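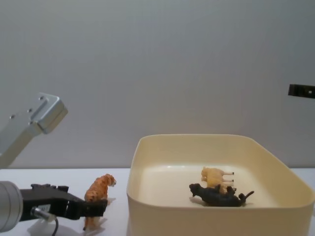

A gripper at the tiger figurine during the Hirmont open day. A sheep and a black cow or bull are in the bin.

Toy animals draw a crowd at Hirmont open day

12 October 2020

Hirmont opened its Stirnow workshop to the public for one afternoon, and 224 people came through the doors. Most of them ended up at the same white table, watching a robot arm tidy up toy animals.

The demonstration was one of 6 set up in the building. The arm's job was to pick up small figurines standing on the tabletop and put them in a cream-colored plastic bin. A full round used five animals, and visitors were let in for 30 minutes at a time so that each group could see several rounds.

The company said it chose animals because no two have the same shape. Legs, horns and tails leave few flat places to hold, and a grip that suits one figure may not suit the next. Hirmont builds handling equipment for small packing firms, where goods often come in odd shapes and short runs.

The software behind the demonstration is called Pinto. It has been in development at Stirnow since July of last year and is not yet on sale. Staff said the next step is a trial at Tonton, a mail-order toy shop that packs its orders by hand. The trial will cover one packing bench – the rest of the shop will carry on as before.

Speed was the most common question of the afternoon. Staff told visitors that the arm was running well below its top speed and that a person could clear the table much faster. They also said the arm does not yet choose how an animal should lie in the bin. It lets go once the figure is over the opening, and whatever way up the figure lands is accepted.

Between rounds, children were invited to set the animals out again in any order they liked. A line marked the nearest point where visitors could stand while the arm was moving, and staff stopped it each time the table was reset.

Other stops on the tour included the parts store, a cutting room and a short talk on apprenticeships. The company takes on trainees every summer and said it had handed out all of its printed application forms before closing time. More can be requested from the front desk.

Hirmont plans to hold another open day next year. Entry will again be free, but places will have to be booked.

Comments (4)

millroad_dad
We went in the second group. My daughter put the animals so close together they were touching and it still had a go at them. Good afternoon out, parking was terrible.

Castor77
Is Tonton keeping its packing staff? The article doesn't say.

greenkettle
I asked one of the staff the same thing, Castor77. She said the trial is one bench and no jobs are changing during it. After that she didn't know.

pjl
Would have liked more time in the cutting room – we were moved on pretty quickly.

Contact the newsroom | Copyright 2020, all rights reserved | Back to top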